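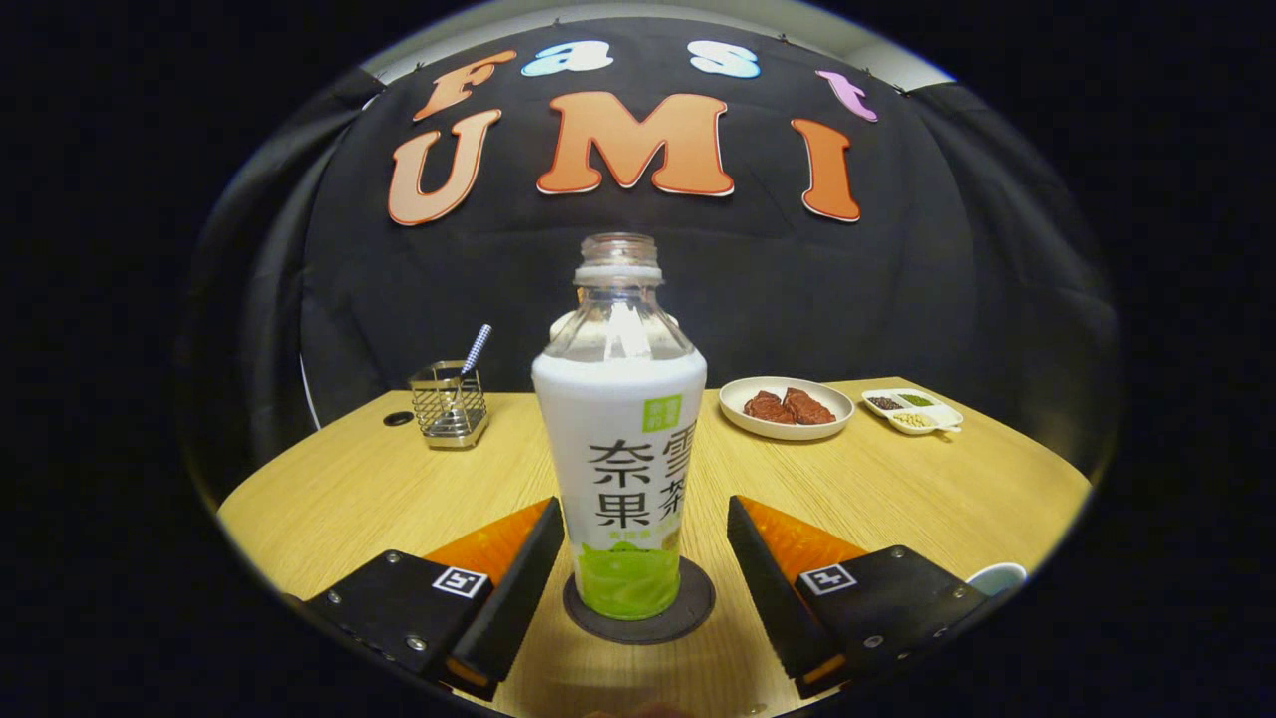 Chez moi, les bouteilles de thé vides ne partent pas tout de suite au recyclage, j'en fais des mini-arrosoirs pour les boutures du bureau ! Il faut juste choisir la bonne bouteille. J'aime celles en plastique clair, avec une grande étiquette blanche qui couvre le bas et les épaules transparentes, comme ma 奈果雪茶 posée sur son dessous de verre gris foncé. Gardez bien le bouchon de côté (le mien finit toujours au fond d'un tiroir), c'est lui qu'on va percer.

Ce qu'il vous faut
Une bouteille avec son bouchon
Une grosse aiguille et une pince
Une bougie
Du liquide vaisselle et un peu de bicarbonate

1. Rincez la bouteille à l'eau tiède, puis remplissez-la à moitié avec une goutte de liquide vaisselle et une cuillère de bicarbonate. Secouez fort, laissez agir 45 minutes et rincez encore. Le thé sucré colle plus qu'on ne croit – et les moucherons adorent.

2. Pour l'étiquette, à vous de voir. Moi je la laisse, je trouve ça joli et ça cache les traces de calcaire. Sinon, un bain d'eau chaude du robinet et elle se décolle en tirant doucement.

3. Chauffez l'aiguille à la flamme en la tenant avec la pince, fenêtre ouverte, et percez le bouchon de cinq petits trous. Allez-y tout doux, le plastique cède d'un coup.

4. Remplissez, vissez, retournez, pressez. Si ça coule trop, refaites un bouchon avec trois trous seulement.

Pour mes boutures de pothos, j'arrose le lundi matin et je vide ce qui reste dans les soucoupes. Depuis avril j'en ai deux en service, une au bureau et une à la cuisine – la deuxième fuit un peu au pas de vis, je cherche encore un joint à la bonne taille.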